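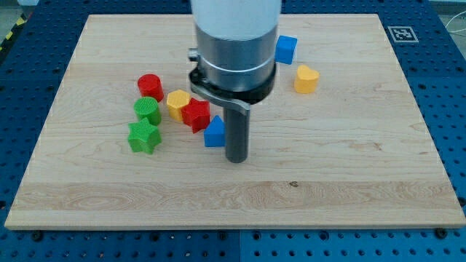 Toys on a wooden board, with the tip of a robot arm just to their right.

Leave the Brinosia bank alone

By Malou Egilsson

The most requested change on the Brinosia forum is more bank space. It was the most requested change when I started playing and I expect it will be the most requested change when I stop. In December the developers at Dalsgaard said they were looking at it again, and this time the wording was warmer than usual. I think they should leave it as it is.

For anyone who hasn't played, a Brinosia bank holds 1,135 stacks. Your pack holds 23. The bank is shared between every town that has a banker, so what you put away in Ginus can be taken out in Budier. You can't buy more slots with coins or with real money. The only way to get space is to get rid of something.

My own bank has been full for most of the time I've played. I know what it's like to come back from a long trip with a pack of odds and ends and stand at the counter deciding which of them deserves to stay. I've dropped quest items I later needed. I sold a set of tin shears for next to nothing and had to go all the way back through the salt mine to get another pair, with the same tedious conversation with the foreman at the end. I'm not defending the limit out of ignorance of what it costs.

The usual argument for more space is simple. The game has grown. When the bank was set at its present size there was no sailing, no glasswork and no northern coast, and every one of those additions brought a pile of new materials. Troels Hedegaard, who keeps the item list on the fan wiki, puts the number of storable items at 3,009. You can hold a bit more than a third of them. People look at those two figures side by side and say the bank is out of date.

I don't think that follows. A bank that fits everything is a museum, and some players do want a museum, but the rest of the game was built on the idea that you can't have it all to hand. Take glasswork. There are four kinds of sand, and each kind comes in raw, washed and ground. If you keep all of them in quantity, plus the pigments, plus the moulds, you lose a good slice of your bank. Most people don't bother. They pick one kind of glass, get good at it, and buy the rest from someone else. Because of that, there is always somebody by the Budier kilns selling green bottles, and somebody else who will only buy blue. Give everyone room for the lot and most of those trades go away. You'd make your own bottles because the sand would already be sitting there.

It has happened once. Two years ago there was a bug that let you store ore inside the mining cart at the Ginus quarry, as much as you liked, and it went unfixed for most of a winter. I used it like everyone did. By the end I had enough copper in that cart to last me until I quit the game. So did everybody else, and the copper price fell so far that new players couldn't earn a thing from the one job they were able to do. When the bug was fixed we were allowed to keep what we had taken, and it was a long time before the price came back. I've still got some of it.

Michalis Nikolaidis, who has been in my crew since the early days and disagrees with me on nearly everything, says I've got cause and effect muddled. In his view the copper mess came from unlimited quantity, and bank slots are a different thing, as one stack already holds as many as you like. He's right that they're different. Going from 1,135 slots to double that wouldn't flood the market with anything overnight. What it would do is change what people bother to pick up. At the moment I walk past most of what drops. A wet rope, a cracked bowl, a bird's foot: I leave them on the ground and carry on. With an empty bank I would pick them all up, every trip, and walk back to the banker twice as often. I know I would, because I did exactly that for my first few months, and those months were the dullest I've spent in the game.

There's a second point that gets left out when this comes up, and it concerns the quests. The older ones were written by people who assumed you wouldn't have the things they asked for. The Lantern Keeper asks for a goose feather, a length of waxed cord and a cup of lamp oil. None of that is hard to get. The feather is at the farm south of Ginus, the cord is sold by the chandler, and for the oil you have to talk to the widow on the hill, who tells you what happened to the last keeper. If you've got all three in the bank you do the quest in the time it takes to boil a kettle and you never meet the widow. I did it that way on my first account. I had no idea what the ending meant until I did it again on a second account with an empty bank.

Guides make this worse, and I say that as someone who has written a few. Every guide starts with a list of items to withdraw. Yasaman Asadi told me she stopped putting that list at the top of hers and got more complaints about it than about any mistake she'd made. People want to stand at the bank once, fill the pack and not come back. I understand it. I'd still say the quests were better when that wasn't possible for most of us most of the time, and a bigger bank makes it possible for all of us all the time.

Now for the parts where I think the other side has a fair case.

Holiday items should not take up bank slots. They can't be traded, they do nothing, and people are fond of them. I have a paper crown I have never once worn and I won't throw it out. A wardrobe in your house for these would harm no one. The same goes for the quest keepsakes, the letters and keys and so on, which can't be got back once the quest is done. Making people choose between a letter from a dead character and a stack of washed sand is mean and adds nothing.

The half-used potions should also be dealt with. At present a full bottle and a three-quarter bottle take separate slots, and so does each one below that. It isn't an interesting decision, just tidying. Let the banker pour them together.

And the search is poor. If you type "rope" you don't get the wet rope, for reasons that have never been explained. A lot of people who ask for more space have plenty they don't need and can't find it. Védís Þorgeirsson went through her bank one evening, tab by tab, and cleared enough to stop asking. She had stacks of the same seeds in two places under an old name and a new name. Fix the search, merge the old names and I think you'd hear half as much about slots.

Those changes would probably free up a fair bit of room for the ordinary player without touching the number. If Dalsgaard did them first and then waited a few months, we'd have a much better idea of whether the limit was the trouble. My worry is that raising the number is the easiest thing on the list to do. It's also the only one that can't be undone. You can give a player more bank space any time you like, but you can't take it back once it's full of their things. There would be a riot in the Ginus square, and I'd be in it.

I'd like to see the paid option ruled out as well, in plain words. The December post said there were "several ways" more space could be offered. Brinosia has never sold anything but the subscription. If slots go on sale then somebody at the company has a reason to make sure our banks stay full, and every new material they add will look like a sales pitch, whether or not it's meant as one.

The feedback thread is still open. If you want more space, go and say so. If you don't, please post there too, as so far the thread runs almost entirely one way. I've put my name to the wardrobe and the potion change. I also asked about the rope.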